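Chapter 4
The Table as a Workspace

Key words: cover, charger, placemat, flatware, tine, bolster, rim, drop

By the end of this chapter you should be able to lay a cover for a simple meal, name the parts of a fork, choose a placemat that suits the table under it, and explain why a wide-rimmed bowl needs more room than its contents suggest.

Sit down at any table and look at what is within reach of your two hands. That patch of surface is called a cover, and it is one of the most interesting small spaces in the whole house! In Chapter 3 we planned storage, where things wait. Now we get to the place where they are used, all at once, by a person who is hungry and probably talking.

When Raíssa Arruda laid out the teaching dining room at Prestbridge, she began with the cover and worked outward. She gave each person 32 inches of table edge, which sounds generous until you set down a mat, a bowl, a glass and a bread plate and then ask someone to use their elbows. Her students tried it, shuffled things about, tried again, and filled 2 notebooks with sketches of where everything ended up. We will borrow several of their exercises.

Start with the mat. A placemat protects the table, softens the sound of dishes being put down, and tells the eye where one person's space stops and the next begins. Woven mats are a joy to work with since they grip a little and lie flat. Pattern matters too. Stripes that run parallel to the table edge make every piece of flatware look either straight or crooked, with no middle ground, while stripes on a slant are far more forgiving. If you have ever fussed over a knife that would not look straight, check the mat before you blame your hands. 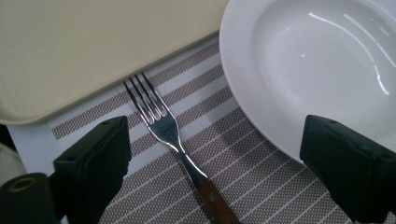
Flatware deserves the same close attention. Pick up a dinner fork and run a finger along it. The tines are the points. They join at the root, narrow into the neck, and the neck carries the load down to the handle. On a fork made in one piece of metal, the neck simply widens and keeps going. On a fork with a wooden handle, two materials have to meet, and the maker has to hold them together, often with a rivet. I love these joints! You can learn a lot about how a fork should be washed by looking at that one spot. Wood swells when it soaks, and a handle left in a sink overnight can loosen around its pin. Wash it by hand, dry it right away, and rub in a little oil when the grain starts to look dull.

Bowls and trays come next, and they bring up the question of rims. A bowl with a broad, flat rim takes up much more of the cover than the food inside it. That rim is useful space (a place to rest a spoon, a clean edge for the server's thumb), but you have to plan for it. A tray has a rim for another reason, to keep things from sliding off. Both may end up overlapping the mat, and a tray that sits half on and half off can rock when something heavy is set on one side. Move the mat or move the tray, then press lightly on each corner to test it.

Ovidiu Bălan, whose table plans appear in section 4.3, used to have his classes at Costance set one cover with their eyes closed after a week of practice. Most could do it. Their hands had learned the distances.

Before you read on

Measure the edge of the table where you eat most often and divide it by the number of people who usually sit there. Write the answer in your notebook, along with the width of your widest bowl. You will need both figures for the worksheet on page 199.

4.1 Measuring the cover

Use a cloth tape if you have one. Begin at the center of the chair and measure out to the left, then to the right, and mark each side with a strip of paper tape.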